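Setting Clearance and Contact Rules for a Kitchen Task in Simulation
A Pridik how-to by Charoen Kaewsai

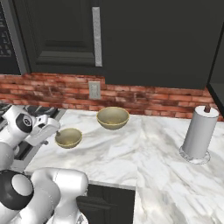

Why bother writing safety rules for an arm that only exists in a simulator?
The rules you write in the simulator are the ones your team will carry over to the real arm, usually late in the day and usually without rereading them. If the simulated task lets the hand scrape the counter, somebody will sooner or later ship a controller that scrapes the counter.

I've been helping people get started with the Costigan kitchen tasks since April, and the question I get more than any other is where to begin. So let's begin with the bowls, which is where I started too (and where I made a real mess of things, but I'll get to that).

Before you start

You'll want a working copy of the Costigan kitchen scene, the Gretton rule checker, and a text editor you like. Set aside a quiet Saturday morning if you can. None of the steps are hard, but you'll be replaying the same approach over and over and it helps to have coffee nearby.

Step 1. Write down what the arm is allowed to touch

Open a blank rules file and name the objects the task involves. In our bowl task the smaller bowl is the target, so it goes on the allowed list. The larger bowl behind it goes on the keep-clear list, and so does the paper towel holder over on the right. It's tempting to leave the holder out when it stands that far from the work, and I did leave it out the first time. Then I changed the drop-off point, forgot all about my list, and the arm went straight through the roll on its way over.

Fixed surfaces need entries too. Put in the countertop, the brick backsplash, the upper cabinets and the cooktop grates. People remember the counter and forget whatever is overhead!

Step 2. Set the clearances

For everything on the keep-clear list I use 30 mm, measured from the closest point on any link. Please do read that last part twice. The hand gets all the attention, but the elbow and the lower links are bulky, and they swing through space you aren't watching while your eyes are on the fingertips.

The target gets its own number. I hold the fingers 8 mm off the rim until the approach is finished, and only then does the contact rule switch over. If your bowls are thin or your hand is a wide one, you may want a bit more.

Step 3. Add a hover check

With the hand above and to one side of the rim, and nothing touching yet, have the arm pause. During the pause the checker should confirm three things: the target is where the plan says it is, every clearance is met, and the gripper is open. If any of those fails, the arm backs out the way it came in. Don't let it try to fix itself sideways. A sideways correction at that height is how you end up shoving one bowl into another.

Step 4. Cap the speed near contact

Inside the hover zone, bring the speed limit down to whatever your real arm will use for the same move. I know it makes the runs slower, and I know the simulator doesn't mind either way, but a grasp tuned at full speed tells you very little about the careful one you'll be running later.

Step 5. Run it, and read the failures

I run 3000 trials with the bowl positions shifted a little each time. Gretton will give you a pass rate at the end, and it's fine to enjoy that for a minute, but then open the failure log and replay some of them from start to finish. Mine nearly all came down to the forearm passing too close to the larger bowl, which I would never have guessed from the summary page.

Step 6. Save the rules with the task

Keep the rules file in the same folder as the scene and give both the same version number. If you use Skusine for your archive, tick the box that locks them together. When someone moves an object, the rules get reviewed before the next run, even if it's a small move.

If your checker reports a contact at the very first time step, look at the starting pose before you touch any of the clearances. Mine was set with the elbow already inside the counter's margin, and it took me roughly 6 hours to notice.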